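Week 8: When a Good Cell Has a Bad Day

Last updated: Sunday, July 22, 2018

Welcome back! This is my favorite week of the course, because today nothing works. We have spent seven weeks getting arms to pick things up, and now we get to take apart a failure slowly, with the logs in front of us. Bring your lab notebook. You will want it for the exercise at the end.

The case: the stop that was logged as a pick

The Skumen cell sorts small household goods into baskets. Its job controller, Nollunent, sends a pick request to the arm, waits for a result, and writes one line to the log: success, miss, or stop. Over one long run it handled 4,000 requests. The summary sheet looked wonderful. Then one of the teaching assistants compared the log with what was in the baskets, and the two did not agree.

The source of the trouble was a single default value. When the arm made a protective stop, it sent back a status word the controller had no entry for. The controller fell through to its default, and the default was "success." So the arm would freeze over the table, the operator would press resume, and the log would show a perfectly good pick. I love this fault! It is three lines of code, it passed every test we had, and it hid in plain sight for 1,944 requests before the first mismatch was written down.

Why did the arm stop at all? Two causes, and they need different repairs.

First, the approach height. It was measured from the bare wood of the table, and a stiff mesh basket has a rim well above that. If the target pose was a little off to one side, a fingertip came down on the rim instead of inside it. Force went up, the arm stopped. That is the arm doing its job.

Second, the timeout. The wrist view was allowed 300 milliseconds to deliver a fresh pose. On a crowded table the pose step sometimes took 700. The controller then used the last pose it had, which could belong to an object that had already been moved. Clear bags were the worst for this, as you might guess - you see the thing inside and the edge of the bag at the same time, and the pose step goes back and forth between them. 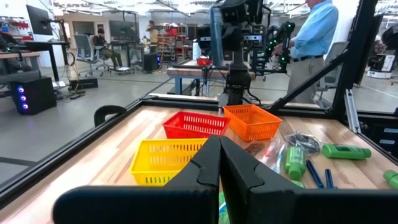 Skumen, October

From the wrist, the two black fingers hide a good part of what they are reaching toward. The yellow basket is partly behind the left one. Now think about the stale pose again. If the nearest basket is half covered at the moment the timeout hits, what does the controller really know about where its rim is? Look too at the red and orange baskets, with their ends nearly touching. Treat that narrow space as one long obstacle until you have a fresh pose that says otherwise.

Look past the table as well. A man is standing behind the cell, hands reaching toward the arm with the green lights. Lights on an arm are a status signal, and you have to know what each color means on your own machine before you rely on it. Please look it up in the manual for that exact model. Green on one arm may mean "ready," and ready is a state in which it can move.

This brings us to the part of the fault that worries me most. A false "success" does more than spoil a spreadsheet. The controller believes the job is done, so it queues the next one. An operator who sees a frozen arm may believe it is finished, too. Press resume, and the arm goes straight on to a new request.

What was changed

The default result is now "unknown," and unknown halts the queue. Resume clears the stop but does not start motion; a second, separate start command does that. Any pose older than the limit is thrown away. Approach height is taken from the tallest rim near the target.

Exercise

Work in pairs. Take the Iwasaki log from the course folder and find every line where the force reading rises and the result still says success. Sort them into rim contacts and stale poses. Some will not fit either group, and those are the fun ones - write down what extra signal you would have needed to decide.

Then read the Tramico stop procedure and mark each step where a person has to trust a light or a message. Suggest one independent check for each. Half a page is plenty, and sketches are very welcome.

Contact: the course desk, Robotics Teaching Lab | Copyright 2018, course staff | Back to top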